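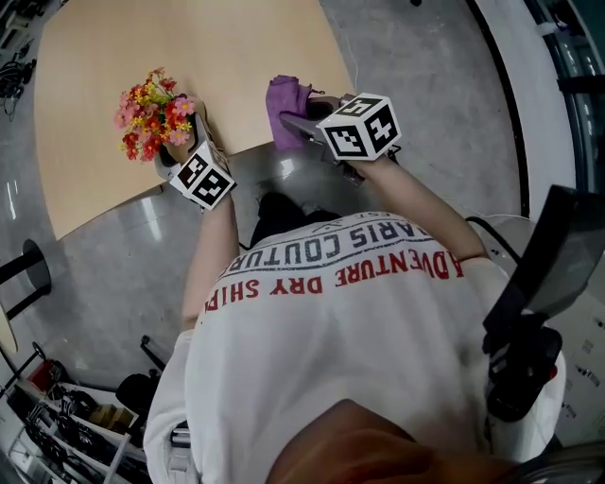
A person in a T-shirt leaning over a light wooden table.

Seized Property Rules in Ostcombe: Owners Will Have 58 Days to Claim

September 2018

The Ostcombe council has approved new rules on property taken by the police during an investigation. Under the new text, a person whose belongings were seized but who was not charged with any crime will have 58 days to ask for their return. Until now the period was 10 days, counted from the day of the seizure, and many owners received the notice when it had already ended.

The rules take effect in November. They cover goods, vehicles, tools, telephones and cash. They do not cover weapons, or things which are illegal to possess in themselves, such as drugs or false documents. These will be destroyed as before, after a court order.

The most important change is the way the days are counted. The period will start when the written notice is delivered to the owner, and the police must keep proof of the delivery. If there is no proof, the period does not start. The notice must say what was taken, on what date, under which case number and to which office the claim should be sent. Notices already sent under the old rules are not cancelled, but an owner who missed the old deadline can make one late request before the end of the year.

The question of cash was discussed longest. In an early draft, amounts under $1000 would be transferred to the city fund if no claim arrived, without a hearing. Several members objected to this. They said that a small sum for the city can be a month of rent for a family, and that people with small sums are also the people who cannot pay a lawyer. In the approved version a judge must look at every case, also the small ones. For amounts under $1000 the judge may decide on paper, if the owner does not ask to be heard.

There is also a limit on the storage fee. At present an owner who gets a vehicle back must pay for each day it was kept, even when the case was closed without charges. Last year one delivery firm, Kalniņš, recovered a van after a long inquiry into a former driver, and the fee was higher than the price of the repairs the van needed. The firm was never a suspect. It paid the bill and then wrote to the council, and its letter was attached to the first draft of the rules. From November no fee can be asked from an owner who was not charged. In other cases the total fee cannot be more than $300.

The police department did not oppose the changes, but it asked for more time to prepare. Its written comment says that the property room holds over 300 items for which no owner is known, and that some of the paper labels cannot be read any more. The department also points out that a longer period means more storage – and the present room is almost full. The council agreed to rent additional space in Tresavance, on the other side of the county line, for large objects only. Documents, telephones and cash will stay in Ostcombe.

Lawyers who work in the county court gave a mixed opinion. Their association supports the longer period and the proof of delivery. However, it regrets that the rules say nothing about property which belongs to a third person, for example a borrowed laptop or a rented car. In such cases the notice goes to the person from whom the object was taken, and the true owner may never hear of it. The association proposed that the police should ask about ownership at the moment of the seizure and write the answer on the receipt. This proposal was not voted on. It may come back when the rules are reviewed.

It should be noted that the new rules concern only seizures made by the city police. If the property was taken by a state or federal agency, the deadlines of that agency apply, and they can be shorter. Owners who are not sure which office holds their property can find the name of the agency at the top of the receipt.

Claim forms will be available at the front desk of the police station and at the city clerk's office. The form is two pages long and there is no charge for filing it. Owners must bring an identity document. A bill or a photograph of the object is accepted as proof of ownership, and if neither exists, a signed statement is enough for objects of low value. A claim sent by mail is considered made on the day of the postmark.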